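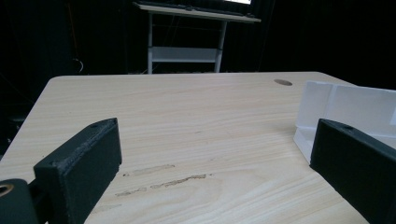
Light wood tabletop with rounded corners and an open white container, fitting room.

About Sovoswood

Sovoswood makes tabletops and small tables for homes, classrooms and shared kitchens. The workshop is in Estport, in a single-story building with a machine hall, a finishing room and a fitting room. The product range is deliberately narrow. We make flat surfaces people work at, and the parts needed to hold those surfaces up.

What we make

The current range consists of two tabletop families and the bases that go with them.

Hägglund is the larger family. It is intended for dining rooms, group work and craft rooms, and is supplied with a four-leg base or as a top only. Customers who already own a base should send the hole spacing and the thickness of the mounting plate with the order. We drill to the spacing supplied.

Kimari is the compact family, for desks, side tables and narrow kitchens. The base packs flat and is put together with one hex key, included. Kimari tops can be joined along the long edge with a pair of connector plates. The plates sit on the underside and do not affect the working surface.

Both families are available with square or rounded corners. Rounded corners are the standard option for schools and for any room where people pass close to the table. Square corners are made to order and are mostly requested for tables that stand against a wall.

Surface and grain

Tops are sorted by color before cutting. Grain normally runs along the length of the top. Straight lines and wide arcs may both appear on the same surface, and neither is treated as a fault. Where a customer orders several tops for one room, we try to cut them from the same batch, but an exact match in grain pattern is not offered.

The standard finish is a clear matte coat. It is applied in 3 passes, with light sanding between passes, and covers the underside as well as the top. Coating one side only allows the two faces to take up moisture at different rates, and the top will cup. Customers who refinish a table at home should treat both sides for the same reason.

Small variations in tone remain visible under the finish. Pale tops darken slightly with daylight. Objects left in one place for a long period will leave a lighter patch, which evens out after the object is moved -- usually over one summer.

The fitting room

Finished tops are checked in the fitting room before they are packed. The check covers flatness, edge radius, hole position and finish. Flatness is measured corner to corner and along both long edges. Edges are checked by hand and with a radius gauge.

The room is also used to try out table layouts. Visitors can bring the trays, bins or containers they intend to keep on the table and set them out at full size. A container that looks small on a shelf can take up a large part of a compact top, and it is easier to find this out before the order is placed. We recommend leaving the middle of the working area clear and placing storage toward one side, within reach of the user's free hand. For shared tables, storage at the short end is generally a better arrangement.

Capacity and lead times

The workshop completes up to 300 tops in a normal month. Standard sizes ship within 2 weeks. Made-to-order sizes take longer, depending on the finish and the corner option, and the delivery week is confirmed in writing with the order. School orders for September should reach us before the end of May.

There are 26 standard sizes across the two families. The size chart lists length, width, thickness and weight for each. Weight is given for the top alone; base weights are on a separate line.

Care

Wipe with a damp cloth and dry with a second cloth. Mild dish soap can be used for grease. Scouring pads, bleach and solvent cleaners will dull the finish. Standing water should be removed from edges and drill holes first -- these are the places where moisture gets in.

Light scratches can be reduced with a fine abrasive pad, used in the direction of the grain. Deeper damage requires sanding and recoating. Tops may be returned to Estport for this work, and a price is quoted after inspection. Please remove the base and keep the screws.

Visiting

The fitting room is open by appointment from 9 a.m. to 3 p.m. Parking is at the rear of the building, next to the loading door. Appointments can be requested through the contact form. Include the room dimensions and the number of people who will use the table at one time.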